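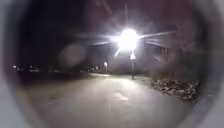 Public lighting is among the oldest services a town provides, and it is among the least examined. Budgets for it are renewed each year with few questions. The Brurari district should break with that habit before it signs the replacement contract now under review.

The district maintains 1,568 street lamps. Under the present draft, every one of them would be replaced with a brighter fixture of the same type, at the same spacing and on the same all-night schedule. The draft treats brightness as a measure of safety. Residents who walk home after a late shift know that the two are different things. A strong lamp beside an unlit stretch leaves the eye poorly prepared for the dark that follows, and glare can hide a person standing just beyond it.

The better question is where light is needed, and at what hour. The shared paths between Pillay and the Cellilell housing area are used heavily until late evening and again before dawn. They are served today by 95 lamps, many of them set for a road layout that no longer exists.

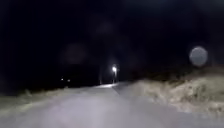
## What a fair standard would require

A fair standard would begin with the people who travel on foot or by bicycle. Drivers carry their own headlights. Pedestrians, for the most part, do not, and older residents need more even light than younger ones to judge a slope or a change in the surface. Low, shielded fixtures placed closer together would serve them better than tall lamps placed far apart.

The standard should also respect those who sleep nearby.
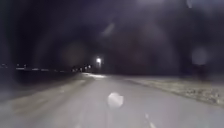 Light that enters a bedroom window is a cost, although it appears in no account. Of the 1,091 lamps on residential streets, a large share could be dimmed after midnight without harm, provided that crossings and bus stops remain at full level. The neighboring Drito district adopted such a schedule 10 years ago and has kept it through several changes of leadership.

It will be said that dimming is a cut in service under a kinder name. The concern is reasonable, and the district should meet it by placing any savings in a fund reserved for paths that have no lighting at present. Without that commitment, residents would be right to object.
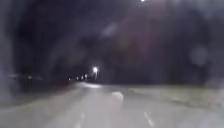

*A paved route at night.*

The draft contract would run for a generation. A delay of one season, used to survey the paths after dark and to hear from those who use them, is a modest price. The district should return the draft for revision and publish its lighting standard before any new fixture is ordered.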